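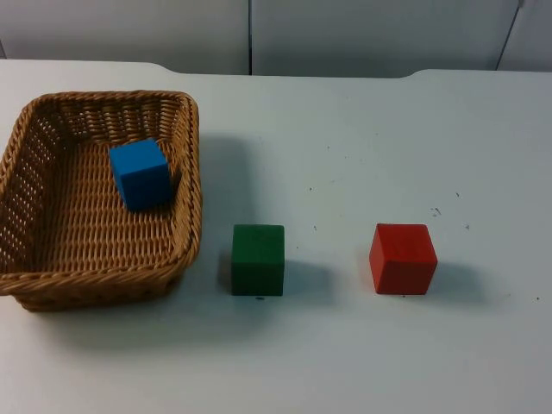

Painted cubes and a wicker basket, of the kind used in pick-and-place trials.

Success rates need a common rule book

By Sowmya Nair

A laboratory reports that its system placed a cube in a basket in 90 per cent of trials. Procurement officers in hospitals, warehouses and public agencies are increasingly asked to act on such figures. They should decline to do so until the sector agrees on what a trial is.

The difficulty lies in matters that seldom reach the published table. Where may the cubes be set down at the start? Does a block resting on the braided rim count as placed? May an operator straighten the basket between attempts? When our working group compared 109 test protocols last winter, only two answered all of these questions in writing.

My colleague Ruairi Shearer has argued that a binding standard would burden smaller laboratories. The concern is legitimate – a team with one bench cannot run 3,000 trials to satisfy an auditor. A disclosure rule, however, asks very little. It would require the starting layout, the definition of success and every human intervention to be recorded before results are released, with failed attempts kept on file alongside the rest.

The Nallby protocol, now open for comment until March, takes this approach. It sets no pass mark and favours no hardware. Its draft clause on operator intervention remains too loose and should be tightened before adoption. Funding bodies should then make compliance a condition of every grant they award for manipulation research.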